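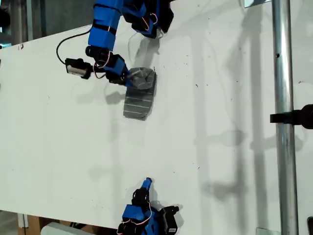 4. Trial of the Osov kit on household cloth

We came to the Osov kit in much the same way many small labs will, which is to say with a limited budget and a good deal of curiosity. The kit is sold by Ititz at $2,899, and for that price a buyer gets the arms, the grippers, the control software and a year of help by email. Our questions were plain ones. Could a newcomer get it running, and could it take hold of soft things as well as hard ones?

Ohemaa Addo put the kit together at our Mosquera site in June and ran nearly all of the trials, and we owe her a great deal for her patience and for the very full notes she kept along the way (several of the remarks below are lifted from them almost word for word). The manual is friendly and well laid out, though the pages on joint calibration assume more than a beginner is likely to know, and we went back to them more than once.

4.1 Taking hold of a corner

For soft goods we settled on a gray towel, laid on a white tabletop. The operator brings the two fingers in low over the fabric, closes them on a corner, and waits for the grip to settle before anything else is tried. We scored an attempt as a hold if the cloth was still between the fingertips when the operator called time, whatever shape it had been squeezed into. A neat fold and a bunched-up tuft counted the same. We went back and forth on this rule for quite a while, and readers who care about tidy folding may well want a stricter one.
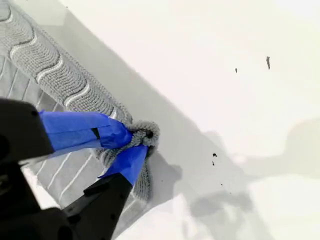 4.2 Fingertips and closing position

The fingers were wrapped in blue tape for the cloth work. Ititz also sells a molded fingertip set under the name Zumby, and we hope to try it in a later round, but all the cloth attempts reported here used taped fingers. The closed position matters a great deal with thin fabric, so we checked it by eye at the start of each session (Figure 3), and where the tips did not line up to our liking we ran the short calibration again.

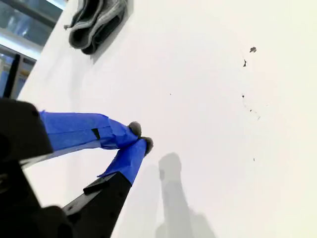
Figure 3. Gripper with taped fingers brought together over the tabletop, no object between the tips.

Over the whole trial we logged 743 attempts on cloth. In 13 of them the software stopped with a joint warning, and we left those out of the scoring. Support answered our questions about the warning kindly and at length.
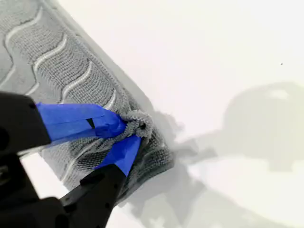 4.3 Remarks for buyers

We would gladly use the kit again for teaching and for first studies with fabric. Anyone planning long sessions should set aside time for calibration and ask Ititz for the longer version of the setup notes, which was sent to us on request and is much the better of the two. Our scoring sheets are available from the authors.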